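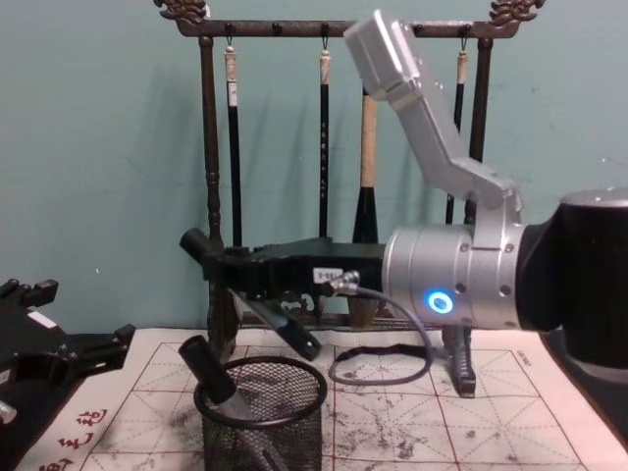

Brenus brush notes: a data card for my calligraphy brushes

Hi! I'm Henok Worku, and this folder is my attempt to keep track of how my calligraphy brushes behave over the years. It began as a notebook that lived next to the sink and got splashed on every evening. Tekle Derese finally typed the first half up for me, I did the rest, and now it's a set of plain text files that anyone can download and poke at.

The name Brenus doesn't stand for anything. It was the name on the notebook cover and I kept it.

What's in the folder

brushes.csv - one row per brush, 30 rows at the moment
sessions.csv - one row per practice session, 398 rows
strokes.csv - my scores for single strokes, 2418 rows
washing.csv - one row per wash, 538 rows
notes.txt - everything that wouldn't fit in a column (it's long, sorry)

The files all share the brush_id column, so you can join them however you like. I use a spreadsheet and I get by fine.

Columns you'll probably ask me about

brush_id: two letters and a number. The letters are the shop. DR is the Dramuvthorpe store, BL is Belhaj, and TK is the Turkine mail order catalog. XX means I was given the brush or I've forgotten where it came from.

hair: soft, stiff or mixed. I used to write down the animal, but the sellers' labels disagree with each other so often that I gave up and went by feel.

tip: 1 to 5, scored damp, right after I've drawn the tip to a point on the edge of the inkstone. A 5 comes to a needle. A 1 splits in two and stays that way however nicely you talk to it.

spring: 1 to 5 again. Press the tip down, lift, see how much of the bend stays behind. The big soft brushes score low here and that doesn't make them bad! I love a floppy brush for large characters.

hung: yes or no. Did it go back on the rack after washing, or did it dry flat on a towel? This is the column I care about most.

shed: hairs left on the paper in one session. Anything over five I just write as "lots", so please don't try to average it.

How I hang and wash them

I rinse in cool water, never hot, and keep going until the water runs clear at the collar. Ink likes to hide up there. Then I press the hair gently in a folded cloth, shape the tip with my fingers and hang the brush tip down from its loop.

The thick brushes take ages. A slim one is ready for me by the next morning, but a really fat one can still feel cool and heavy in the middle a full day later, and if you put it away like that it'll smell. Ask me how I know. (Or look at XX4 in notes.txt.)

Leave a gap between neighbors. When two damp heads touch they dry leaning on each other, and you get a bend in the tip that takes several sessions to work out. I also try not to let a fat brush drip down over the base of a rack if it has any carving on it, as dried ink in the grooves is miserable to get out. An old toothbrush helps.

Caps are for travel. I put them on bone-dry brushes only, and I slide them on with the tip already shaped. Most of the bent hairs in washing.csv come from me being in a hurry with a cap.

Things to watch out for

The scores are all mine except for the first month, when Tekle did them. Tekle is a kinder judge than I am, so those rows run high. They have "TD" in the scorer column and you can filter them out.

I changed ink in August and the shed numbers jump around after that. I don't know if the ink did it or if three old brushes happened to give up together.

Left-handed sessions are marked L. There aren't many and they aren't pretty.

A blank in the spring column means I forgot. A zero means the brush was retired partway through.

Using it

Take it, share it, print it out and stick it above your own sink. If you write something with it I'd love a copy. Corrections are welcome too, especially for the Turkine brushes - their catalog numbers changed at some point and I'm fairly sure TK2 and TK7 are the same model.

To do

Add paper type to sessions.csv
Rescore the TD rows if Tekle lets me
Split "lots" into something sensible
Replace the loop on BL3 before it drops on the inkstone again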